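Onden Table and Rack Guide
Section 4: Setting out the tabletop 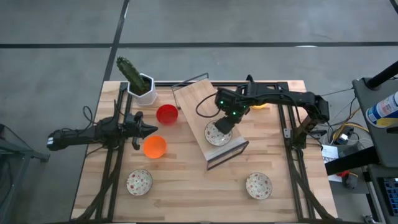 4.1 Placing the rack

1. Wipe the wood top with a damp cloth and let it dry.
2. Set the rack in the middle of the table with the board tilted. The rack holds up to 14 lb.
3. Press down lightly on each corner of the metal frame. If it rocks, see Section 6.

4.2 Plates and bowls

1. Lay one plate flat against the board. Do not stack plates on the tilt.
2. Keep bowls on the tabletop, to the side of the rack.
3. Put planters in a back corner. Empty the saucer before you set one down.

Note: Standing water leaves marks on bare wood. Oil the top every November with Elwood finish, part 265.

CAUTION: Do not lift the rack with dishes on it.

Replacement boards are listed under part 483.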